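Kanemside Countertop Sheet, Streaky Gray

$215 per sheet, cut to your measurements
Corner piece for L-shaped runs: $138 extra
Matching backsplash strip: $34 a length
Sample square: free, just pay the postage

OK, I'm going to gush a little, because this is the one I'd pick for my own kitchen (and did, at the end of January, after moaning about my old white counter for years). The white one showed every crumb and every drip of coffee, and I was wiping it down before breakfast, after breakfast and then again when somebody made toast. Gray with a bit of streak in it is so much kinder! You can leave the kitchen for an afternoon and come back to it without feeling told off.

The pattern is very quiet. If you're after big dramatic veins like you see in hotel bathrooms, go look at the Brultito page instead, there are three of those and they're gorgeous, but they do want to be the star of the room. This one just has fine streaks going through it, a bit like something has been brushed. From across the kitchen it looks plain light gray. Up close you get the streaks. I like that it does both.

People ask me all the time what it looks like with stuff on it. Fair question! Every counter looks great in a showroom with one lemon on it. Mine has never had one lemon on it in its life. So, a working corner, with a pot, a kettle and a toaster on it:
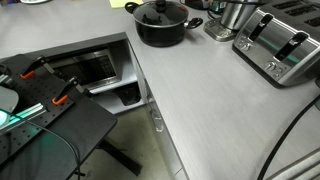
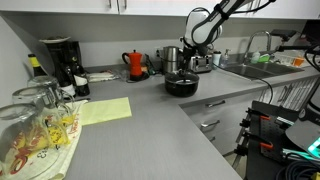
Now for the corner, which is the part that makes folks nervous when they order. If your kitchen goes round in an L, you need the corner piece, and you need to tell us which way it turns. Stand facing the back wall and say whether the short leg comes toward you on the left or on the right. That's all we need. Please don't draw it from the ceiling's point of view unless you write which side the wall is on, we had a run of those last year and poor Ignacio Insaurralde in the cutting shop was turning the paper round and round like a road map.

The backsplash strip is low, and I mean low. It covers the joint at the back and catches splashes, and it leaves the wall free for whatever you've got planned up there. I left my wall plain. Dymphna, who shares the sales desk with me, tiled hers in yellow and it looks fantastic, so you can go either way. Check where your outlets sit before you order! The strip on its own has never been a problem for mine, but if yours are right down near the counter you'll want to measure first and send me the number.

Living with it

Daily cleaning is dish soap, warm water and a soft cloth. I keep a stack of old cotton ones folded by the coffee things and grab whichever is on top. Go along the streaks if you're fussy and across them if you aren't, I can't see any difference once it's dry. Coffee and tea want wiping up the same day. Turmeric wants wiping up right now, this minute, put the spoon down.

Please use a trivet under anything straight off the burner. I know, I know, but the warranty won't cover a scorch ring. Kettles and toasters can stand on it all day long. If you drag heavy appliances about a lot, stick felt pads under the feet. Same goes for cast iron, which is murder on any surface.

No bleach and no scouring powder, and the green side of the sponge is for your pans. Sơn Lý tested the Waltomero cleaning paste on an offcut for me and it took off a dried-on ring of beet juice with no dull patch left behind, so that's what I send with every order now. It's a small tub but it lasts.

Colors next to it

White cabinets are the easy choice. Steel looks good with it too, handles and kettles and so on, as the gray picks up a bit of the same feel. I wasn't sure about warm colors until I saw a bright orange coffee maker on it and changed my mind completely. A little pop of orange or red on a gray counter is lovely. I'd go careful with beige. We tried the sample against the Skinner oatmeal door and both of them came out looking tired, so ask for the square before you commit.

Ordering

Measure wall to wall at the back AND along the front, walls are hardly ever straight. Send both numbers and we cut to the bigger one so your fitter can trim. Sink and stovetop cut-outs are included if you send the template that came in the box with the sink. Lost it? Tell me the maker and the model and I'll try to find it.

Lead time is 14 working days from when you approve the drawing. The corner piece ships in the same crate as the straight runs. Have two people at home for the delivery, the driver will bring it as far as the front door and it's an awkward thing to get around a stairwell. Lay the sheets flat overnight and keep them out of the garage if it's freezing.

We don't fit them ourselves, but Giang Đoàn and Lụa Bùi both do and they know this sheet well. Mention it when you order and I'll pass your number along.

Price checked 2 December 2022. Samples go out in the afternoon mail, and if your square hasn't turned up after a week, send me a message and I'll put another one in an envelope.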